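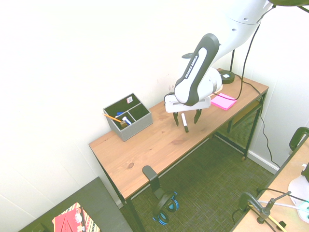
Desk with the gray organizer, marker and pink sticky notes, Grodau office.

Progress report to the Skomden Fund
Study desk and supplies project, Grodau
November 19, 2019

Work since the last report has mostly been on the desks and what goes on them. The pine tops from Stelov came in two deliveries. The second was short by four, and the missing tops are now promised for January. All the desks we have received are assembled on their black metal frames. The knots and grain in the wood vary a good deal from one top to the next. We have accepted this, as the surface is smooth enough to write on without a pad.

Supplies were bought from Galli under the second budget line. We ordered 125 fabric organizers in gray and 260 pads of sticky notes. The organizers hold pencils, erasers and other small items in separate compartments. They fold down for storage, and we lost a morning to finding shelf space before we noticed that. Seven had a torn seam and have gone back for exchange.

The open question at the last meeting was how much should be left out on the desktop and how much put away. We have been trying different arrangements on one desk before fixing a layout for the rest. Pencils and erasers do well in the organizer. Markers are harder. Stood on their caps they fall over when the desk is bumped, and laid flat they roll, so we would like to keep them in the organizer too.

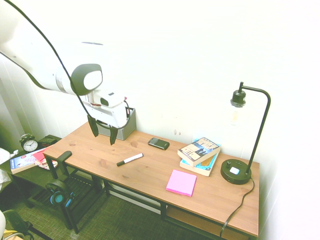 Books and phones take up the most room. Two paperbacks in a stack are manageable toward one end of the desk, and a phone can lie near the back without getting in the way of writing. More than that and there is no clear space left in the middle. We propose a limit of two books on the desktop, with the others kept elsewhere. Sticky notes should stay out where they can be reached, as people stop using them once they are put in a box.

A larger open bin at the back, against the wall, is also under consideration. It would hold loose paper and anything that does not fit the organizer. We have not ordered any in quantity and will not do so until the layout is agreed.

Spending is within the amount approved for this period. The credit from Galli for the returned organizers has not been received and is not included in the attached sheet. The delay on the last tops does not change the total, but it moves the final Stelov invoice into the next period.

Remaining work: fit the last tops, settle the layout, label the organizers, and print a one-page guide to go with each desk. We ask the fund to confirm that the unspent delivery allowance may be used for printing.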